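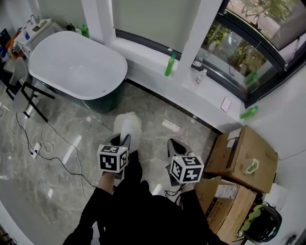

Teltum Bathroom Fittings List

Search this repository
Go

A plain CSV of taps, wastes and tub fillers, kept so that fitters can look up spare parts by size. Version of 2020-06-25.

Contents

The main file, fittings.csv, has 2,524 rows, one per part. Makers are grouped under 29 codes, listed in makers.csv. Norðdahl parts use the old numbering – the newer numbers are in the column alt_no.

Columns

part_no, maker, kind, thread, length_mm, finish, alt_no, notes

Known gaps

Thread size is missing for 190 rows, mostly Zudbridge wastes sold before the catalog changed. Finish names are copied as printed, so "satin" and "brushed" may mean the same thing.

Use

Free to copy and change with credit. Send fixes as a patch against fittings.csv and leave the row order alone.

Contact: Ottar Blomqvist, Nasanex
© 2020 Nasanex
Back to top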